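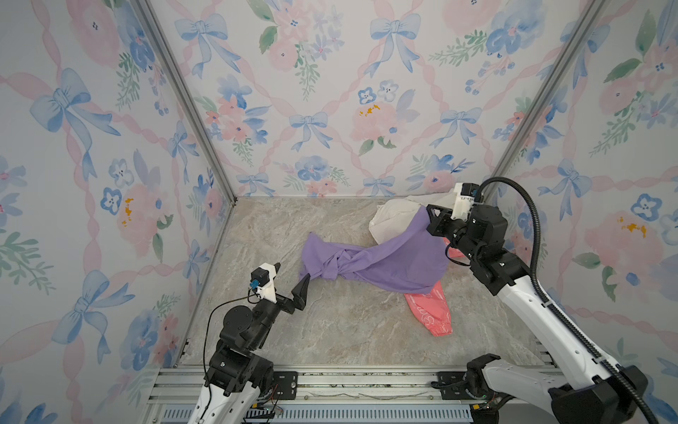
Flunstead Dressing-Up Group - notes from our meeting, 17 Aug 2018

Typed up by me, Kinga Takács, so blame me for the spelling. Seven of us came, and Andor Vida sent word that he'd be late (he was, but he brought biscuits, so all forgiven!).

Last notes: agreed, once I'd corrected the price of the hangers.

Wallpaper: we spent far too long on this and I loved every minute. The bows and pink flowers won easily over the plain cream - I do think blue bows cheer up any corner. Andor still finds it a bit much. We have two rolls left and they're staying in the tall cupboard for patching.

Clothes: the purple things go on their own rail from now on, and everything else gets folded and stacked by size. Folding is to be done on a clear surface, sleeves in first, please. I've offered to write labels.

Money: £60 left after the Stokoser order. We agreed to spend it on lidded boxes and nothing else, however nice the ribbon looks.

Any other business: the Hinimia costumes need mending before January. Andor will ask at Erdős about thread.

Next meeting at 7, same room. Bring your own mug.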